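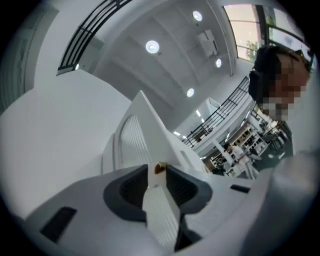
pshan_lo
We're redoing the upstairs edge of our space and I need opinions on railings before Saturday. The upper floor opens onto the main room, and right now there's only a temporary barrier up. My partner wants glass panels. I want plain black metal, horizontal bars with vertical posts, mounted along the edge of the opening like the one at upper left in the photo. It stands out a lot against a white ceiling and that's what I like about it. Our walls and ceiling are going white too, with the beams painted the same color as everything else. Has anyone lived with this kind of railing for a few years? Does it get tiring to look at?

chunhung_h
Had black metal for 6 years in a loft. Never got tired of it. You do see dust on the top surface of every bar, and horizontal bars mean a lot of top surfaces. I go over mine with a damp microfiber cloth when I do the floors. Takes no time once you're in the habit.

Balakrishnan A
Do you have small kids or are you planning to? Horizontal bars are a ladder. My daughter was up on the second bar of ours before she was talking in full sentences. We ended up tying clear sheets to the inside and it looked terrible. I would go with vertical balusters and keep the black.

pshan_lo
No kids living here, but my sister's two visit in May. Good point about the climbing. I had only been thinking about gap size.

Tsung-han
Check with your building department before you order anything. Some inspectors don't care about horizontals and some will ask you questions for half an hour. Ours wanted the height measured from the finished floor, and we had measured from the subfloor. We had to send the posts back.

chunhung_h
I don't agree with the ladder thing as a blanket rule. Kids climb vertical railings too, they just use the bottom rail. If the visits are short I'd watch the kids and get the railing you like.

Balakrishnan A
You can watch them all you want, it takes a second. I'm not saying it has to be ugly. Vertical bars in black look almost the same from downstairs.

chunhung_h
They really don't look the same from downstairs. Horizontals run with the edge of the floor and make the room look wider. Verticals look like a fence.

Tsung-han
Glass would settle it. No climbing and you keep the light.

pshan_lo
I clean enough glass already. We have big windows and I'm not adding fingerprints at eye level.

cjchiang
Another vote for painting the beams white with the ceiling. We left ours natural for a while and the room felt lower. Use a flat paint up there – anything with a sheen shows every roller mark when the sun comes in sideways. Eggshell on the walls is fine. On the railing, ask for powder coat. Ours was brushed on site and it chipped at 3 of the posts in the first winter.

pshan_lo
Thanks, I'll ask about powder coat. I have a quote from Giditon and one from Plirkeck, and only Plirkeck mentions the finish. Anyone used either?

cjchiang
Plirkeck did our stairs. Good welds, slow to answer email. Call them.

Tsung-han
Never used Giditon. If the quote doesn't list the finish, assume it's primer only until they tell you different in writing.

pshan_lo
Called Plirkeck this morning. They can do verticals or horizontals for the same price, so I'm going to tape both out on the wall and look at them from the couch.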